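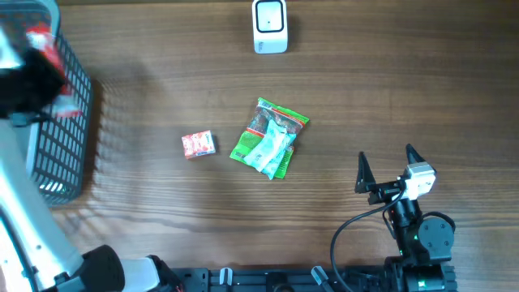 Snack Packaging and Student Buying Habits
Marside College, Intro to Consumer Studies
Submitted 9/28/24

Our group wanted to know what makes students pick one snack over another at the Fumlow shop on campus. We handed out 400 short surveys in September and got more than 200 back. Price came first by a wide margin. Package color came second, ahead of brand name.

We also asked about bags with a clear window. Most students liked being able to check the contents, but 37 wrote that they had never paid attention to it.
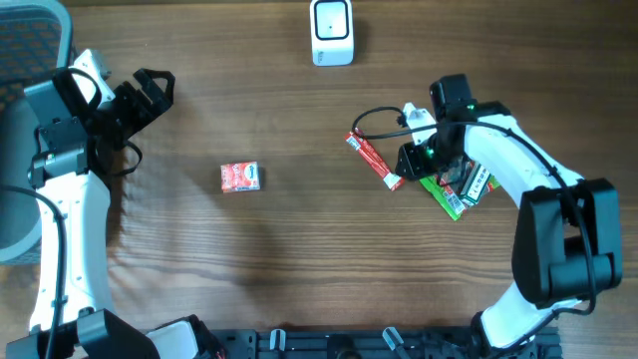 Figure 2. Tabletop with wood grain, a few small items on it.

The survey had one weak spot. Question 6 asked about "healthy" snacks and did not define the word, so those answers were left out of the totals. Students from the Livov dorm are also overrepresented, as two of us live there and left forms in the lounge.
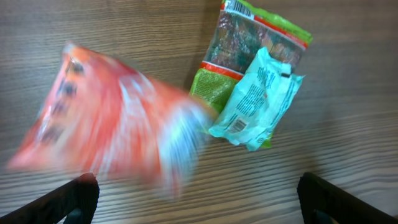 Did students read the nutrition label before buying?
Most said they looked at it only when trying a snack for the first time.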